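Budgeting for a second collection floor

The planning lead at Wernus starts with the furniture line, as it tends to be cut first. "Chairs and tables come to 582 dollars a month on rental," she said. "The hand-held units are the large number, and people stop reading there." 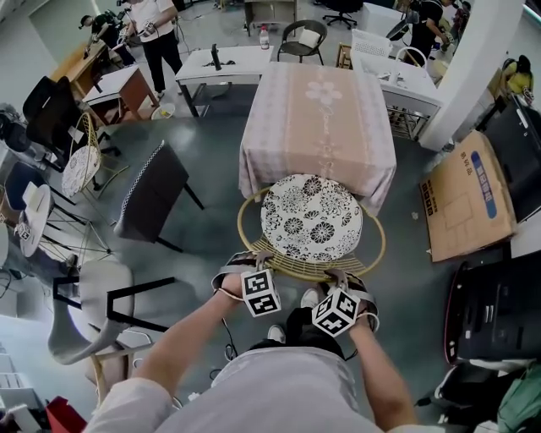

Handling a round rattan chair with a marker cube strapped to each hand.

Wernus runs 11 operators in one open hall. Her request for April covers two more gripper sets from Batora and a spares contract. Straps are budgeted as consumables - about two pairs per operator each quarter.

"We price a set complete: gripper, camera, case, strap," she said. "A quote without the case is not comparable." 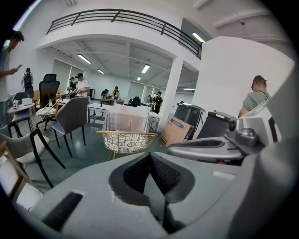
Cases are also what she checks against the floor plan. Storage, charging and walking room all come out of the same area, and the Famesix quote left charging out entirely. Margaritis included it but asked for payment up front.

She has not chosen between them. "Lead time decides it. If neither can deliver before the lease renews, the money goes to spares."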